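Drernari Hill Climb

The Drernari Hill Climb is an amateur motorsport event run each October on a closed public road. Promoters call it the oldest climb in its region, but no results sheet or newspaper notice from the claimed early years has been located. The course has 8 marked turns and a loose gravel shoulder on the upper half.

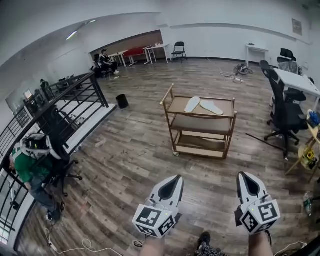 Entries are split into stock, modified and open classes. The record is credited to Ilona Takács, driving a Wovonis single-seater, though her run was hand-timed and a rival team, Ogundipe, disputed it. The organizers have never released the timing slips. Their figure of 132 entries for the same year is also doubtful – the printed program lists 54 drivers, and several of those names appear twice.

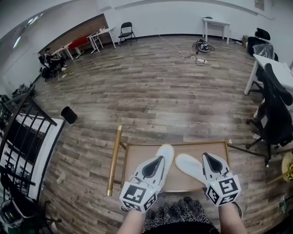
Safety claims deserve similar caution. The event's website, as read on 24 Apr 2024, says no spectator has ever been hurt, yet it doesn't say who kept the records. Fumemano, a parts supplier, became title sponsor later on and is often described as having "saved" the climb. The size of its payment has not been published.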